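Die Fähre nach Halach

Als Ferhat Toprak an jenem Morgen die Stufen zum Hafen hinunterlief, immer zwei auf einmal, sang er schon. Er konnte nicht anders! Der Nebel lag noch auf dem Wasser, irgendwo draußen tutete ein Schiff, und in seiner Manteltasche steckte die Fahrkarte, auf die er den ganzen Winter gespart hatte: Stovbridge – Lekota – Halach, einfache Fahrt, Platz 36.

»Einfach?«, hatte die Frau am Schalter gefragt. »Nicht hin und zurück?«

»Einfach«, hatte Ferhat gesagt und so gestrahlt, dass sie mitlachen musste.

In Halach gab es nämlich eine Orgel. Und was für eine! 3157 Pfeifen, die kleinste kaum länger als ein Streichholz, die größte so mächtig, dass man in ihr hätte schlafen können, wenn man sich nicht vor der Dunkelheit fürchtete. Fünf Generationen von Organisten hatten auf ihr gespielt, dann war der letzte gestorben, und seither schwieg sie. Ferhat hatte einen Brief geschrieben. Er hatte geschrieben, dass er keine Zeugnisse besitze, aber zwei gesunde Hände und ein Gedächtnis für Töne, das ihm manchmal selbst unheimlich sei. Die Antwort bestand aus einem einzigen Wort: Kommen.

Also kam er.

Die Fähre hieß Istska und roch nach Teer, Kaffee und nassen Hunden. Ferhat fand alles wunderbar. Er fand die Bänke wunderbar, von denen die Farbe blätterte, er fand die Möwen wunderbar, die neben der Reling in der Luft standen, als hätte man sie dort aufgehängt, und am wunderbarsten fand er das Brummen der Maschine. Ein tiefes Des, ganz leicht unsauber! Er legte die Hand auf das Geländer und spürte den Ton bis in den Ellbogen.

»Sie summen«, sagte das Mädchen gegenüber. Sie mochte acht Jahre alt sein und hatte einen Käfig auf den Knien, in dem ein sehr kleiner, sehr beleidigter Hahn saß.

»Ich summe mit«, sagte Ferhat. »Hörst du das? Das Schiff fängt an, und dann kommt der Wind eine Quinte darüber, und wenn dein Hahn jetzt noch einsetzt, haben wir einen Akkord.«

Das Mädchen horchte mit schief gelegtem Kopf. Der Hahn horchte auch, oder er tat so.

»Der kräht nur, wenn er will«, sagte sie schließlich.

»Dann ist er ein echter Solist.«
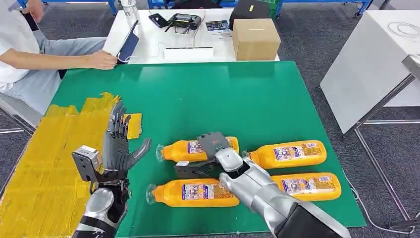
Vier orangefarbene Flaschen auf grünem Grund.

In Lekota stiegen die meisten aus. Marktfrauen mit leeren Körben, ein Soldat, der den ganzen Weg über geschlafen hatte, ein Paar, das sich stritt und dabei an den Händen hielt. Ferhat winkte jedem Einzelnen nach. Dann legte die Istska wieder ab, der Nebel riss auf, und da lag sie vor ihnen, die Insel, grün und steil und viel größer, als er sie sich ausgemalt hatte, mit weißen Häusern bis hinauf zur Kirche.

»Da oben«, sagte das Mädchen und zeigte mit dem Kinn. »Aber die Orgel ist kaputt. Meine Großmutter sagt, es wohnen Schwalben drin.«

»Schwalben!«, rief Ferhat. Er sprang auf, er musste sich am Geländer festhalten vor lauter Freude. »Stell dir das vor, die wissen bestimmt, wo der Wind hindurchgeht!«

Am Kai wartete eine alte Frau in Gummistiefeln. Sie nahm ihm den Koffer ab, ehe er widersprechen konnte, und stapfte voran, die Gasse hinauf, an Zitronenbäumen und aufgehängter Wäsche vorbei. Das Mädchen lief mit dem Käfig hinterher. Keiner sprach, denn der Weg war steil, und Ferhat hatte ohnehin genug zu hören: die Schritte auf dem Stein, einen Eimer, der irgendwo in einen Brunnen schlug, das Meer, das von hier oben klang wie jemand, der sehr langsam ein Buch durchblättert.

Die Kirchentür klemmte. Sie drückten zu dritt dagegen, und dann standen sie im kühlen Halbdunkel, und über ihnen stieg die Orgel auf, Reihe um Reihe, stumpf vor Staub und so schön, dass Ferhat zum ersten Mal an diesem Tag ganz still wurde.

»Na?«, fragte die Alte.

Er kletterte auf die Empore, wischte mit dem Ärmel über die Tasten und suchte das Des. Die Alte trat den Balg, einmal, zweimal. Erst kam nur ein Seufzen. Dann eine Wolke aus Staub und Federn. Und dann, tief unten, zittrig und ein wenig unsauber, der Ton des Schiffes.

Unten im Kirchenschiff krähte der Hahn.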